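# Open day bag set: notes and data card

I put this together after our July open day, when people kept asking if they could have the recordings. So now you can!

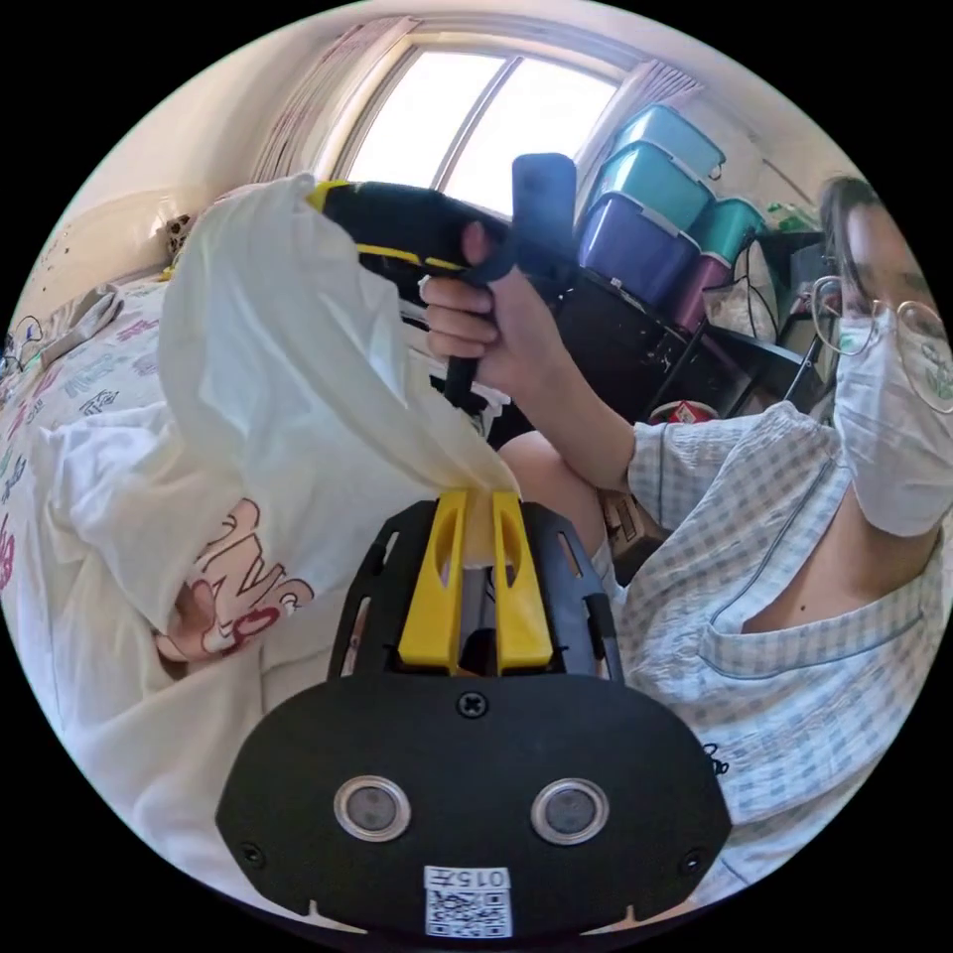 The set has 1,058 short recordings of two-handed work with soft, floppy stuff: plastic bags, T-shirts, pillowcases. Everything was done with a pair of handheld grippers, one per hand, so there's no robot arm in any of it. Maiara Cordeiro ran the demo table with me and did most of the bag work herself (she is much better at it than I am, and you can tell which clips are mine).

## How the day went

We opened at 10 in the front room at Drarnmont and had 21 visitors try the grippers. I'd planned on folding as the main event, but everybody wanted the bags. You pinch the neck with one gripper, grab the other end with the second, and try to pull it open without losing either side. Sounds easy. My first go took 5 tries and the bag ended up on the floor.

Visitor clips are NOT in the main set. Those people came for fun and I didn't ask them to sign anything. What you get is the practice and home sessions that Maiara and I, plus a few friends, recorded before the open day.

## What's inside

- `bags/` – opening, holding and passing thin plastic bags
- `cloth/` – shirts and pillowcases, mostly on beds
- `mixed/` – putting clothes into bags, taking them out again
- `notes.csv` – one line per clip, with the task and my comments

Video is fisheye, straight from the gripper cameras, with the black corners left in. I tried cropping them and lost too much of the other hand, so I put them back.

## Known problems

- 17 clips have the left and right streams swapped. They're marked `swap` in the notes.
- Bright windows wash out in a lot of the daytime clips, and thin bags get hard to see against them.
- Finger width is missing for the first Koech session. I forgot to turn logging on, sorry.

## Using it

The Tollis loader reads the folders as they are. If you use Oltel, run `convert.py` first and give it a clean output folder, or it will mix old and new files together.

Found a mislabeled clip? Open an issue with the clip name and I'll fix it in the next upload.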